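The Stop Button Is Not a Shelf, and Other House Rules

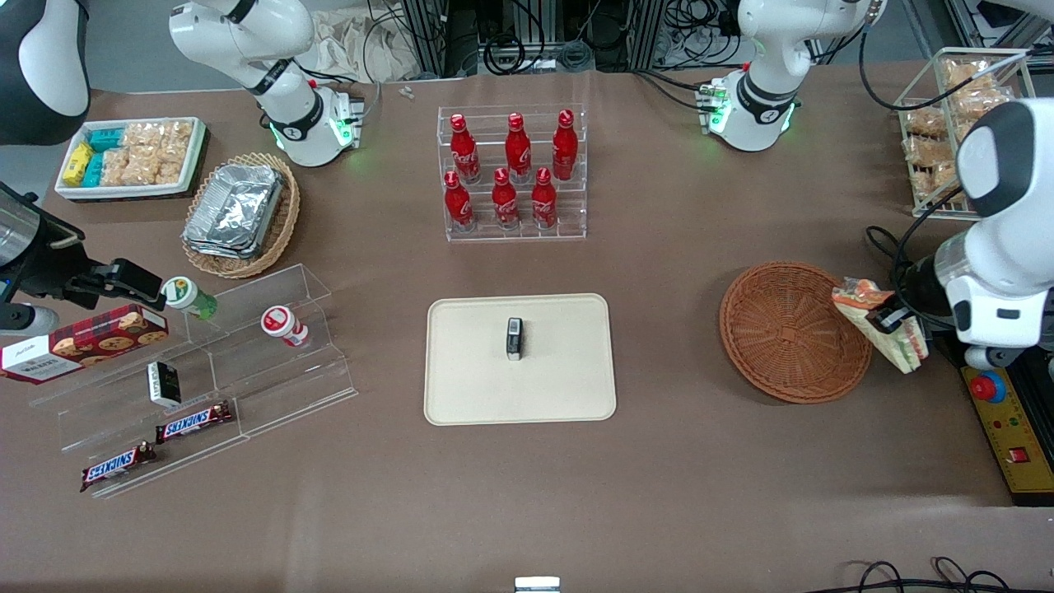

Bench rules come up for review twice a year, once in August and once now, and the December round is always the livelier of the two. In August everyone is on vacation and agrees to everything. In December people have had four months to find out what they agreed to.

The old rulebook, for those who never scrolled to the end, ran to 872 lines. Mervin Sutherland inherited it when he took over the Killcombe benches, and he reports that three separate sections told you to read one of the other two first. One paragraph gave the correct way to coil a cable and a later one forbade it. The new version fits on 2 sheets of paper, printed on one side, and takes effect on Dec 12, 2022. Please take the old one off your wall. If you have been using it to level a table leg, you may leave it where it is.

Most of what follows applies to any two-arm table where we handle groceries and other packaged goods. Stenberg runs pallets and has its own rules, along with its own opinions about ours.

Emergency stop. The stop box lives on the operator's side, within reach of whoever is running the session, with the button facing up. It does not get a coat over it. It does not get a clipboard leaned on it "for a second." You test it at the start of each shift by pressing it while an arm is moving slowly, and you write down that you did. Writing it down without pressing it was, we gather, a popular shortcut over the summer – please consider it retired.

Status lights. Green on the collar means the controller is happy. It has never once meant that you should put your hand in. The controller is happy about all sorts of things, and your fingers are not on its list. Both arms are stopped before anyone reaches over the table, including to straighten something that is only a little bit crooked. Especially then, in fact, as that is how both of this year's bruised knuckles came about.

Real goods. We use real packages on purpose. A foam block painted to look like a sandwich teaches a gripper a great deal about foam. But real goods come with real shelf lives, so anything fresh gets a date sticker on the tote when it arrives and goes in the trash when the date says so. Chilled items that have spent a session on the table are not lunch. Neither are the cookies, the candy bars or the soda. Once it has been in a gripper it is test stock until the day it leaves the building, and Harvey Ouellet would like it known that he can tell.

Tipped items. If a bottle goes over in the middle of a run, leave it there and let the run finish, unless it is leaking or about to roll under an arm. Operators have a natural urge to tidy. Fight it. A fallen bottle is a result and belongs in the log, where it will be of more use to the Bollby team than a beautiful table would be.

Cables. Slack has to clear the full swing of the wrist, and that means checking it at full swing, with your eyes. Coils at the table's edge are allowed if they stay outside the reach of both arms. Ties go on every loop that hangs. The old rule about color-coded ties is gone, mostly because we only ever bought black ones.

Glass and clear plastic. Clear stands are hard for cameras and, as it happens, for people carrying trays. Set them first, before the goods go on, and wipe off fingerprints while you still can.

Speed. New layouts run at the slow setting for the first 12 picks. This was the one rule that drew an argument, with Akgül's crew asking for fewer and Mervin asking for more. The number you see is the one at which both sides stopped sending email.

Sign-off sheets are in the tray outside Harvey's office. Read both pages, sign the second, and hand it to him in person. He has asked that you not slide it under the door, where the draft takes it behind the filing cabinet with the ones from last time.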